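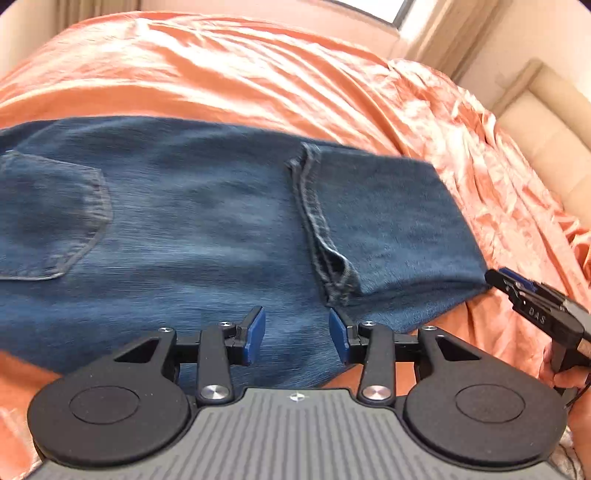

Capítulo 4. Pinzas de mano para ropa: montaje en el taller

Dos pinzas, una por mano. Dedos azules, brazos negros articulados, y un vaquero extendido sobre una sábana de satén. Con eso se trabaja todo el capítulo.

La tela es mal material para empezar. Se dobla, resbala, no tiene forma fija – y por eso mismo enseña mucho. Quien venga del capítulo 3 (cubos, tubos, botes) tendrá que olvidar media lección.

Lo que hace falta: el kit Stustari de dedos blandos, un juego de tornillos Bremex, llave pequeña, paciencia. El taller Flarov presta banco y prensa por las tardes, desde mayo. En casa sirve una cama.

Orden del capitulo:
4.1 Brazos y bisagras. Apretar sin bloquear.
4.2 Alineado de los dedos. Ojo con la holgura.
4.3 Primeras tomas – dobladillo, costura, bolsillo. 20 repeticiones por zona.
4.4 Registro en el cuaderno Afolabi. Al final del curso salen 2000 tomas, así que mejor anotar desde el primer dia.

Empezar por el dobladillo. Tiene grosor, los dedos encuentran borde. El satén para después, cuando la mano ya sepa cuánto cerrar.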